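Notes for my talk in Pekstead, afternoon part. I have 20 minutes with questions. Print big, I forget my glasses.

# A table that tells you where things go

**Start slowly.** Say good afternoon, say name (Jarmila Ondrejka, "like Andrea but not quite"). Thank Karla Zamudio for the invitation and for carrying the boxes up. Say that I work with small loose things: foam pieces, blocks, caps, lids, the kind of things which roll under the cupboard. At Bollbridge we lend them out in kits to schools and play groups, they come back mixed, and we must put them in order again.

The biggest kit has 900 pieces. Let them hear that number, then wait a moment.

Ask who in the room has a drawer at home with mixed things in it. Many hands, usually. Say that I also have one and I will not talk about it.

## 1. The surface first

People want to begin with boxes. They buy boxes, they buy labels, and the table stays the same as before. I was the same. In our first year in the Hostberg building I spent the money for the whole spring on containers, and we still looked for things every morning.

What I tell now to new colleagues:

- Cover the table. Brown cardboard is good. It is cheap, it is quiet when you put things down, and you can throw it away in June and lay a new one.
- Put tape lines on it, along and across, so you get squares. Use painter's tape, it comes off again. Blue is easy to see on brown and on beige.
- The squares do not need to be perfect. Ours are not. Todor Zupan measured the first table with a steel ruler and it took him until lunch. The second one I did by eye, and it works as well as his. (He will be in the room. Smile at him.)
- Put one mat in a colour which is far from the colour of the pieces. We have dark green.

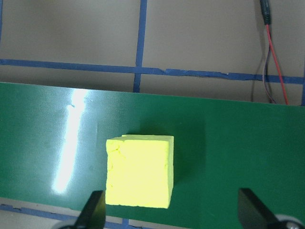

*Yellow foam cube on the green mat, blue tape squares beyond it*

**Wait here.** Let them look before I speak again.

Points to make:

The cube is easy to find on the green. I want them to notice how little work the eye has to do. Put the same yellow on a beige table in weak light and it becomes much harder, especially at the end of the day.

Second point, the condition. On a dark mat you see the damage: the pits and small cracks at the corner, the chips on the bottom edge. Foam gets like this. We check each piece when it lies on the mat, and it takes one look. In the box you would never see it. Our rule at Bollbridge: rough edges are fine, a piece which leaves crumbs on your fingers goes out. Polyxeni Kokkinos is stricter than me and she throws out more. We did not agree about this yet.

Third point, the shine. A glossy mat is easy to wipe, but it gives a white streak from the lamp, and in that streak the green colour is gone. If you buy a mat, take a matt one, or move the lamp to the side. I bought glossy. I bought two of them.

(If somebody asks where we bought it: I do not remember the shop. Say this simply and go on.)

## 2. The squares

Explain what a square is for. A square is an address. "Third row, next to the bin" is a sentence that everybody understands, also a child, also me on the telephone with a bad line. Before the tape we said "over there" and "no, more there".

Stamatia Lambrakis made the same thing in her family's shop (Lambrakis, they sell buttons and sewing things) but she wrote letters and numbers on the tape. After some weeks the writing was grey and she stopped to renew it. People continued to use the squares without it. I find this interesting, but keep it short, last time I spoke too long about buttons.

Rules for squares, on one slide:

1. One kind of thing in one square.
2. A bin may stand across a line. Do not waste time with moving it.
3. A square with nothing in it stays like that. Do not "use the space".
4. Wrong piece of tape? Leave it until the end of the day.

About number 4, tell the story of the training day, when half of the group was pulling off tape and laying it again, and the kit was not sorted when the bus came.

## 3. The bin

Now the question I get most often by e-mail: which bin. My answer is a bin with a low, sloped front. The kind which you can stack. You see what is inside from your chair, and the piece goes in and comes out without lifting over a high wall.

Then put something light in the bottom. A frosted plastic tray or liner is very good. A purple piece on the floor of a blue bin in the evening, you can look straight at it and not find it.
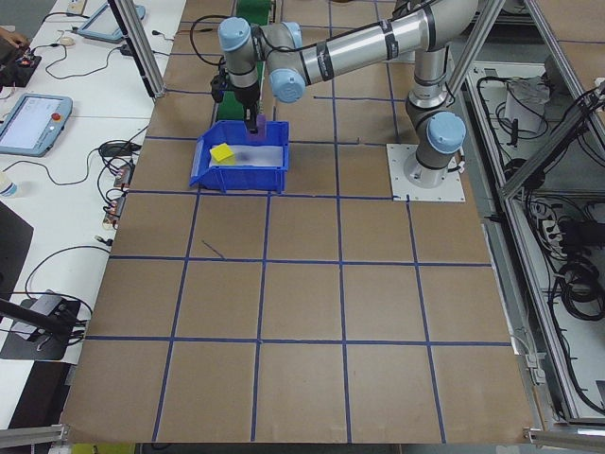

I want to say also something about how full. We had the habit to fill a bin to the top and call it finished. Then the next person must dig. Today we put in one layer, and when the floor of the bin is covered, we take the next bin. It needs more bins. It needs much less digging.

Large soft pieces go to one side, small pieces to the other side, so that the sponge type does not lie on top of the small ones. I learned this from Karla, who sorts kitchen things for the community meals and puts the cloths always on the left.

Do not throw pieces in. Lower them, let go when they are near the bottom. With foam it makes no difference for the foam, but thrown pieces jump, and then you are on your knees under the table with a torch.

**Check the time.** If I am late, skip section 4 and go to the end.

## 4. How we finish the day

- All the pieces off the mat first. Wipe the mat with a damp cloth.
- Then the squares, from the far edge of the table to the near edge, always in this direction. Walk back with the bin.
- What is left goes into the "don't know" jar. The record is 128 pieces in one week, after a summer festival. Show the jar (it is in the red bag, wrapped in my scarf).
- Loose tape ends pressed down with the thumb.
- Lamp off, window closed.

With a kit of 50 pieces one person can do this alone before the coffee is ready. With the big kit, take a second person, and let one of them speak and the other one move. Two people who both speak and both move are slower than one. Todor and I tested this without wanting to.

## End

No summary slide. Say: if you go home and do only one thing, put a piece of cardboard on the table and some tape on it, and try it for one week with the things you already have.

Then questions. Probable ones:

*Does the tape leave marks?* On cardboard it pulls the top layer a little. On our beige table no marks after one season. After longer I cannot say.

*Does it work with children?* Yes, from the age when they like to put things into other things. Make the squares bigger.

*Can I have the slides?* Karla has them. My address is on the sheet at the door, the "j" is easy to read as an "i", please be careful.

Bring: jar, spare mat, roll of blue tape, scissors, the adapter for the projector (it was missing in Hostberg).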